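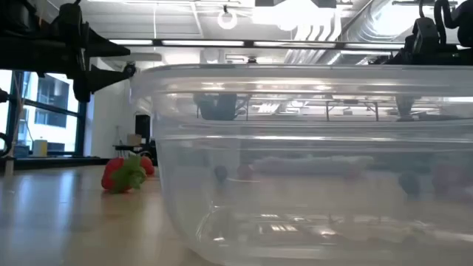 Notebook – prop bench, July 28, 2019

Spent most of the morning on the fruit for the Cikcombe job, and I want to get it written down while I still remember which bits went well. The big clear tub is on the wooden table again, and I have to say I've grown very fond of it. You can see color through the sides from across the room, even if everything goes soft and blurry once the plastic gets hold of it. Two of the strawberries are out on the table to the left of it, and even now, after weeks of looking at strawberries, I think that red next to the green leaves is a lovely thing.

Greer asked me which red we settled on. We went with the second mix, the warmer one, and the recipe card is taped inside the cupboard door. Please put it back if you borrow it! The first mix looked fine under the window but went a bit brown under the overhead lights, and Cikcombe will be showing everything indoors.

Looking through the wall of the tub is no way to judge color, by the way. I tried it from down low, with my chin practically on the table, and the rim picks up so much light from the ceiling that I was mostly admiring the reflections. Take a piece out and set it on the bare wood, leaf side toward you, and then decide.

Evander wants to try a matte finish for the December order. I'm not against it – a little shine does help a strawberry, though, and I'd hate to lose it altogether. We agreed he'll do 2 test pieces and leave them on my shelf with a note.

Still to do: write to Morven about the leaf material (she had 300 in the last batch and wasn't happy with the edges), find a lid that fits the tub, and wipe down the table before the next round of painting.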